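Clelside Campus Incident Log

Tabular records of incidents reported to the campus safety office at Clelside, cleaned and put into one layout. Last updated 23/07/2026.

What is in it

There are 298 rows, one per report. Each row has an incident number, the building or lot, the category, the hour it was reported and the status of the case. Names, plate numbers and room numbers were removed before the file reached us.

Categories

The office changed its form in February, so there are two sets of category codes. Old codes are kept in code_old and mapped to the new ones in code_new. Bike theft had no code of its own on the old form. Those rows were sorted by hand from the free text by Florencia Lucero and Fidel Sosa, and 7 of them are still marked "unclear".

Known problems

Reported hour is when the call came in - it can be days after the incident.
The Ulloa parking lot shows up under three spellings. Use lot_id instead.
Almost 2 percent of rows have no status. Leave these blank and do not read them as closed.
Reports made to the city police only are missing.

Not suitable for

Ranking buildings by safety, or comparing Clelside with other campuses. There are no head counts in the file.

Files

incidents.csv
codes.csv
changes.txt

Contact

Violeta Urrutia looks after the table. Send corrections to her with the incident number. Code mapping questions go to Haris Mladenović. 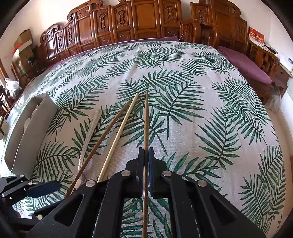 Chopstick held upright in the gripper jaws.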